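Setting up the Masance two-arm kit for handing small boxes from one gripper to the other

Written by Malte Mühlbauer, with a good deal of help from Svenja Hollmann
Last revised 8 August 2026

I have had the Masance bench kit on my table since March, and I still get more letters about the handover than about everything else in the box put together. People get both arms moving on the first evening, they get each one to pick something up, and then they try to pass a thing across and it all goes to pieces. Things get dropped or squashed, or the two arms meet in the middle and stop with that rather reproachful beep. So this page is only about the handover. If you haven't got as far as two working arms yet, go back to the first part of this series and come back when you have, it will all still be here.

I bought my kit from Flivatwood at the ordinary price and they haven't asked me to write anything. I will say where I think it is good and where I think they could have tried a bit harder.

What you need

The two arms, bolted down, each with its own gripper and its own wrist camera.
The control box and the Masance software, the version with the Handover page in the left-hand menu. If you can't see that page, update first.
The wide fingers, which are sold as an extra. The narrow ones that come with the kit will do, but you'll need more patience.
A few small, light cardboard boxes. Tea, plasters, crayons, a pack of cards, whatever is in the drawer.
A steel rule and a roll of masking tape.
A free afternoon. The leaflet says an hour, and I should like to meet the person who wrote the leaflet.

A word about boxes before we start, as it saves trouble later. Choose ones with straight sides and closed ends. They needn't be new, and a slightly tired one is good practice, but the two sides that the fingers press on ought to be flat. Full boxes are much easier than empty ones. An empty carton gives way in the middle, the force reading drops, the gripper thinks it has lost its hold and squeezes harder, and you can guess the rest.

Step 1. Check how far apart the arms are

Measure between the centres of the two base plates. Mine are 900 mm apart, which suits the wide fingers nicely and leaves both arms with a comfortable bend in the elbow when they meet. The kit will let you go as close as 600 mm, but at that distance the elbows are folded up so tightly that the arms have hardly any choice in how they come at each other, and the planner spends a lot of time telling you it can't find a path.

If you have to move a base, undo all four bolts, shift it, and do them up a little at a time, going corner to corner. Then run the levelling check again. I skipped that once and spent the rest of the day chasing a tilt that I had put there myself.

Step 2. Tidy the cables

This is dull and I know you will want to leave it. Please don't. Each wrist camera has a cable that needs a proper loop of slack, enough that the wrist can turn all the way round in both directions without pulling. Turn each wrist by hand with the power off and watch the cable as you go. If it tightens anywhere, let out a bit more. If it droops so far that it could fall between the fingers, take some back and clip it further up the arm.

The clips that come with the kit are the one part I really dislike. They are stiff, they pinch, and two of mine snapped. Svenja swapped all of hers for soft hook-and-loop ties and I have since done the same.

Step 3. Calibrate the two arms to each other

Each arm knows perfectly well where its own hand is. What neither of them knows, until you tell it, is where the other one stands. Open the Handover page and choose Pair Arms. The software will ask you to lay the printed calibration card on the table somewhere that both wrist cameras can get a look at it, and then it will move each arm through a set of poses over the card.

Tape the card down at all four corners. A curled corner is enough to spoil things. Keep the lighting steady while it runs, too - a sunny window with clouds going past is the worst possible lamp, and drawing the curtain cured most of my failed attempts.

At the end you get a figure for the pairing error. Under 2 mm is fine for boxes. If yours is higher, wipe both lenses with a dry cloth, check the card is flat, and run it again before you go looking for anything more complicated.

Step 4. Set the giving grip

The kit calls the arm that lets go the giver and the arm that takes over the receiver, and you set them up separately.

Start with the giver. Put your box upright on the table, bring the fingers down on either side, and close them slowly with the jog buttons until they touch. Now open the force slider and bring it up a little at a time. Lift the box a finger's breadth off the table after each change. When it comes up straight and stays put as you gently tap the top, stop there. Write the number down. I keep mine on a bit of masking tape stuck to the control box, which doesn't look very professional but I have never lost it.

Hold the box low. This was the thing that made the biggest difference for me. The receiver needs a good clear stretch of cardboard to close on, and if the giver has taken hold right across the middle there simply isn't room for a second pair of fingers. Leave as much as you can standing up above the giver's fingers.

Wide fingers block the view more than narrow ones do, so look at the wrist picture while you are at it. You want to see the top of the box clearly, and past it you want to be able to see the other gripper when it comes over.

Step 5. Bring the receiver in

Set the meeting point with the Teach button. Move the giver to a comfortable spot above the middle of the table, press Teach, then move the receiver until its open fingers are facing the box, and press Teach again. Leave yourself plenty of height. A meeting point that is too low is a nuisance, as there is nowhere for the wrists to tilt if the planner decides they should.

Run it at the slowest speed first, with one hand on the stop button, and watch the giver's wrist camera on the screen while you do. With a green Crayola box held upright in the wide fingers, the view looks like this.
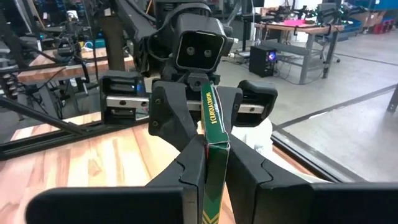

Step 6. Teach the letting go

Here we come to the part where most things get dropped. The giver must not let go until the receiver has taken the weight, and the receiver can't really take the weight while the giver is still hanging on for dear life. The software deals with this using a setting called Overlap, the time during which both grippers are closed on the box together.

The default is 600 milliseconds. For a stiff, full box I have found 530 works just as well and looks smoother, but if you are new to this, leave it alone until you have had a whole run of clean passes. Soft or half-empty boxes want longer.

You should also tick Ease Off, which is hidden under the Advanced heading for reasons best known to Oltmanns, the firm that wrote the software. With it ticked, the giver loosens gradually over the overlap time. Without it the fingers spring open all at once, and a light box gets a little kick sideways as they go.

Step 7. Run it, and then run it again

Put the speed up one notch at a time. After each change, let the arms pass the box back and forth for a while and simply watch. Look out for the box creeping lower in the fingers with each pass, as this means the force is slightly too low. If it begins to lean, one finger is reaching the cardboard before the other and the meeting point wants moving across a touch.

If things go wrong

The receiver stops short of the box. Run Pair Arms again. Somebody has probably leaned on the table.

The box is found but in the wrong place. Look for shiny packaging or strong light on the printed side, and turn the box a little.

Both arms freeze with an overlap fault. Support the box with your hand, open the receiver first, and then the giver. Clear the fault after that.

Fingers leave dents. Bring the force down, or fit the soft pads from Grirnon, which slide on and stay on well enough.

Is it worth the money?

I think so, if passing things across is what you want it for. The pairing routine is very good and the arms are quieter than I expected. The clips are poor, the leaflet is too short, and the wide fingers ought to come in the box. Birgit Brinkmann wrote to ask whether one could manage with the older control box, and yes, one can, though Ease Off isn't available on it and you will need to lengthen the overlap to make up for that.

The next part will cover picking from a muddled tray, once I have got my own arms to do it twice running.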